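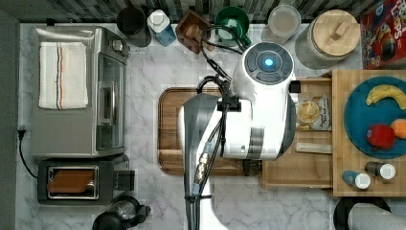 Page 5 of 77

Vukstead Riders Help Board > Racing > First-timers

First gravel race, do I need to change my gearing?

Rebecca Melis
19 August 2019

Hi all! I signed up for the Mesever gravel race in January (a friend talked me into it over dinner, so blame the pasta) and now I'm looking at the course profile and getting nervous. It's 77 kilometers with 1,000 meters of climbing, and most of that seems to come in the second half. My bike has a 46/30 up front and an 11-32 in the back. I ride it on the rail trail mostly, and I've never done anything longer than 50 on dirt. Should I put a bigger cassette on or just train more hills? Also, does anybody know if you start in waves or all in one big pack? I get twitchy in big packs.

Boonmee Rojanasak

I've done Mesever twice, and I think your gearing is fine for everything except the climb after the second feed stop. It's loose up there and pretty steep, and if you stand up your back wheel spins out. I had a 30/34 last time and still walked a bit of it (so did plenty of people around me, no shame in that). If your derailleur can take a 34, go for it. Check the max size for your exact model first, and you'll want a new chain too, probably a couple of links longer. Don't do the swap the night before! I did that once and had a skipping chain all day.

They start in waves. Pick the last one when you register and you'll have loads of room. The first few kilometers are on a wide farm road anyway, so it thins out fast.

For training I'd find one hill that takes you ten minutes or so and ride it over and over, seated, once a week. Boring but it worked for me.

Asger Bisgaard

train more. gears are cheating lol

Sólveig Brøndum

I'd look at tires before I touched the cassette. What are you running now? I went from 35s to 40s and it felt like a different bike on the loose stuff, and I could stay in the saddle and keep spinning. My number was 114 if you want to look up my time from last year, it's nothing special but I finished with a smile and ate an enormous amount of cake.

Rebecca Melis

Thank you both (and Asger, I guess). I'm on 35s, and I think there's room for 40s but I'll measure tonight. Putting myself down for the last wave!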